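Used Ballum electric wagon, range dropped after winter. Battery or me?

Fiorella Benedetti

I bought a used Ballum long-range wagon in March. The dealer in Jasormont swore it would do 300 miles on a charge. It has never done 300 miles for me. It did 240-something once, downhill, with my brother-in-law telling me not to touch the air conditioning. Now the dash says 218 at full. Is the battery dying, or is the car just getting to know me? Warranty has 18 months left and the dealer wants $900 for a "health check," a lot of money for somebody to plug in a cable.

14 shares

Thiện Lâm

Don't pay the $900. The number on the dash is a guess based on your last few drives, so if you've been doing 80 on the interstate with a roof box on, it guesses low. Mine sulked for a week after a trip to Skindorness and then cheered up.

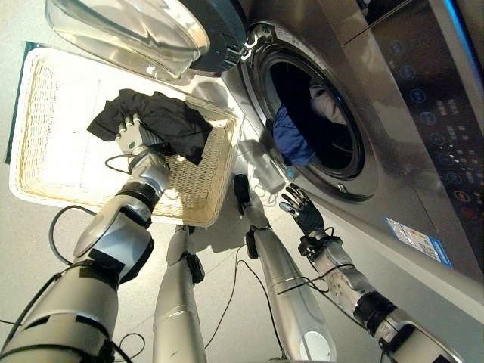
Try this before you call anyone. Take the roof box off, set the tires to what's on the door sticker, and clear out the cargo area. Mine had a year's worth of junk in it, jumper cables for a car I sold included. I keep one white wicker basket back there now, same sort as in the picture, and if a thing doesn't fit in the basket it doesn't ride along. Black clothes go in too, and come out covered in dog. Then run the battery down to 10 percent or so, charge it to full overnight on the slow charger, and write down how many kilowatt-hours went in. Compare that with the usable capacity in your manual, allowing a bit for charging losses. If it's way short, you have a warranty claim and a number to wave at them.

3 comments

Mbeki

They all lie about range. Get a diesel.

Fiorella Benedetti

Thanks, Thiện. Roof box is off (it had been empty for 2 months, please don't tell my brother-in-law) and the tires were low on all four corners. Dash says 241 this morning. Still doing the overnight charge on Sunday and I'll post what went in. Mbeki, I had a diesel.

Last updated July 2024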